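Osska 3 Lightweight Tent – two person, three season

Back in stock from February. Last years batch went before Easter so don't hang about.

Price: £443
Footprint (sold separately): £69

Two doors, two porches, inner and outer pitch together. One person can get it up in wind, bit of swearing on the first go. Poles are colour coded – short one goes over the top, not across the foot end, we get a lot of emails on this.

Changes from the Osska 2: longer porch on the left side, zips now run both ways, guy lines are reflective. Peg bag is bigger too. Same outer fabric as before, same green. No grey this year, sorry.

Length packed 48cm without pegs. Fits across the top of most 60 litre sacks, or split it – poles down the side, fabric in the bottom.

Not a winter tent. Will cope with a frosty night on the tops but dont leave it standing under snow.

Reviews

"Nine nights on the coast path, three of them foul. Dry inside apart from what I carried in on my boots. Would like one more pocket." Afia Agbenyega

"Good tent, pegs bend in stony ground. Swapped mine." Urs Gruber 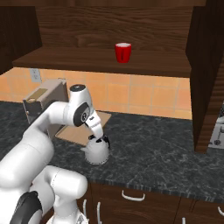 Small white kettle on a dark worktop

Spare pole sections, code 548. Repair kit, code 166. Seam sealer not included, one tube does the lot.

Orders in before 2pm go out same day. Returns within 30 days, unpitched outdoors please. Questions about sizing or spares, ask for Dinesh.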